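Subject: Re: [playroom] The little kitchen - worth the floor space?
From: Inger Briem
To: playroom list
Date: 7 December 2022

Hello everyone,

Oluf, what a good question, and I'm sorry you had to wait for an answer! I've quoted your message so that people who joined after the autumn can follow along.

> On the playroom list, Oluf Kragh wrote:
>
> We have been offered a play kitchen for our group in Stodon and opinion is split. Half of us think it will be the best thing in the room. The other half think it will take up a whole wall and end up as a shelf for jigsaws. I know Gruvlow has had one since April. Do the children still go to it? What do they use and what do they ignore? And where do you keep all the little pots, because ours will be under the radiator by lunchtime.
>
> Also, did you buy the food? The sets I've looked at have 80 pieces or more and I am frightened of them.
>
> Oluf

Yes, they still go to it. They go to it first, most mornings, before coats are properly off. I was in the "shelf for jigsaws" camp myself (Birthe will remind you of this if I don't) and I have completely changed my mind.

The thing that won me over was the hob. I had imagined a couple of circles painted on a board, and what we got is black and glossy with a proper red burner on it, so a shiny pot set down there picks up a red glow along its side. The children noticed that long before I did. One of our three-year-olds holds her hands over it to warm them up and then tells everyone else to keep back. We've had more good talk about hot things, and who may touch what, over that hob than I ever managed with the safety posters.
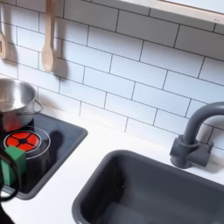 **Inger Briem**
*Playroom lead, Gruvlow*

A word on pots, as you asked. Go for metal if you possibly can. We started with a plastic set that came from somebody's attic, and they were fine, but when Kaj brought in the steel ones the whole game changed. They make the right noise! Stirring sounds like stirring. It is louder, I won't pretend otherwise, and if your kitchen shares a wall with the sleeping room you may want to think about where it stands. But the children put them down more carefully than they ever did the plastic, and they look lovely.

We keep very few out at a time. The rest live in a box on top of the tall cupboard and we swap them over on a Monday. When everything was out at once it mostly got tipped on the floor, which I suspect is what you mean by the radiator.

Now for the wooden utensils. Ours hang under the shelf, in front of the tiles, and I'd beg you to do the same and not put them in a jar. A jar gets emptied. A spoon that hangs up gets taken down, used, and then (often, not always) hung back again, and the hanging back has become a job the children fight over. It's wonderful for small hands too. Getting a spoon back up where it belongs takes real concentration, and I've seen a boy who can't sit through a page of a story stand there and try until he'd done it.

Birthe wanted me to mention the slotted spatula. She thinks it is the most interesting object in the room and I've come round to that as well. They look through the slots, they drag it through the sand tray, they want to know why the water won't stay on it when the spoon holds water perfectly well. If your set comes with only a spoon, find a spatula with slots.

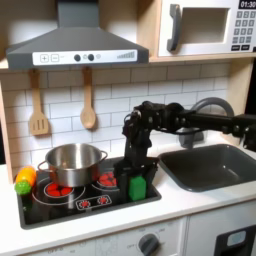 **Category: Role play / Home corner**

You asked what gets used and what gets ignored. The microwave is far and away the favourite, which surprised all of us. I think it's because they know it from home. The display says 01:30 and so everything in Gruvlow takes one minute thirty, be it soup, toast, a knitted rabbit or a birthday cake. They've learnt to read it out, too. "One three nought!" is shouted across the room several times a day. Kaj has started counting it down with them on his fingers, and that keeps a queue of hungry customers patient for a surprisingly long time.

The range hood gets much less attention from the smallest ones, who tend not to look up. The older children love the plus and minus buttons on it, though. Plus means more wind and minus means less, and the cook does the noise. Signe used this when we were doing "more" and "less" with the big group and it worked far better than the counting bears.

What nobody has bothered with much is the control panel printed at the front of the hob, with the tiny red burners on it. I've shown it to them. They nod politely and go back to the microwave.

On food, please don't be frightened, just don't buy the big set. We bought nothing at all for the first month. We used conkers, wool, big buttons (older group only, and counted back in), folded felt and empty boxes from home. Later we got one small bag of toy vegetables from Rukar and that has been plenty. I looked at the 165-piece set that does the rounds and could only think about picking it up every afternoon. A pom-pom can be a meatball or a plum or a lost planet. A plastic prawn is a prawn.

A few practical bits while I remember them:

- White worktops show everything. Crayon comes off ours with a damp cloth and a bit of washing-up liquid. Felt tip needs two goes. Glitter glue I can't help you with.
- The tiles wipe down in a minute, and the children like to do it themselves if you give them a cloth each. Wet ones drip into shoes, so wring first.
- Leave room for more than one cook. We had ours tucked into the corner by the book boxes and there was a good deal of elbowing. Pulling it out along the wall sorted that.
- Check the screws after a month. Ours had worked loose on one side, probably from being leaned on. We do it at the start of each term now.
- Put a small table near it. Cooks need customers, and the shy children will often sit down and be served long before they'll join in with the cooking.

As for money, I know yours is being given to you, so you can skip this bit, but others have asked me privately. We had 500 kroner set aside for the home corner and the kitchen came to us second-hand through the Stasiv swap day, so most of that was left over. It went on the steel pots and a decent rug. I'd spend it the same way again. The rug has saved our ears and probably a few pots.

Signe has made a very nice set of menu cards with drawings on, one side for breakfast and one for supper. She's happy to send copies to anyone on the list, just write to her directly. They print best on thick paper and they last a good while if you laminate them. Ours have been chewed and are still legible.

Oluf, do say yes to it! And if your lot are still split, bring a few of them over to us some morning before the holidays. You can stand and watch for half an hour, and I can more or less promise you'll be handed a plate of something. Say thank you and eat it with a spoon, they're strict about that.

Has anyone else on the list got one? I'd love to know how you have set yours up, and whether your children are as devoted to the microwave as ours. We're also after a small kettle, metal if possible, lid not important, if anybody has one sitting at the back of a cupboard.

Warm wishes from all of us,

Inger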